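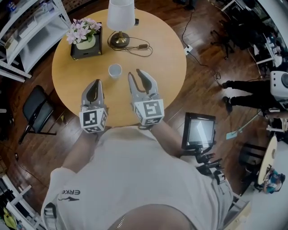

Chapter 4
Planning the Purchase: What a Robot Program Really Costs

Choosing equipment is one of the most enjoyable parts of starting a robot program, and one of the easiest to get wrong. By the end of this chapter you will be able to draw up a full equipment budget, defend every line of it, and know which items can wait until next year.

Let's start with a case. Heywood, a small firm that trains robots for household tasks, set out in April to equip its first teaching station. The team planned to collect demonstrations with hand-held grippers, a wonderful way to begin – a person does the task and the arm can be bought later. Their first quote, from a supplier called Teretti, came to $2,548 for a pair of grippers. That looked like the whole budget, and they nearly signed.

Then someone made a list of everything the grippers would touch or depend on. Printed tracking markers, spare finger pads, a small monitor, cables and storage drives added $700. Cups, lamps and other household objects to practice with added $276. A second supplier, Cerivance, quoted less for the grippers but charged extra for replacement pads, and pads wear out fast!

We call the first figure the sticker cost and the full total the working cost. The working cost also includes time. Heywood allowed 23 hours for setup and calibration and used almost all of them. Section 4.2 shows how to put a price on those hours.

Before you read on, pick a task you would love to see a robot do. Write down every object, tool and power outlet it needs. Keep the list handy – you will turn it into a budget in Section 4.3, using the Tralaveck planning sheet.

Reader comments (3)

Used this with my evening class. The list exercise ran long because they kept adding things. Great fun.

Does the $700 include shipping? I couldn't find it in 4.2 either.

Please add something on leasing. We can't buy outright at our school and I'd like to see the two compared.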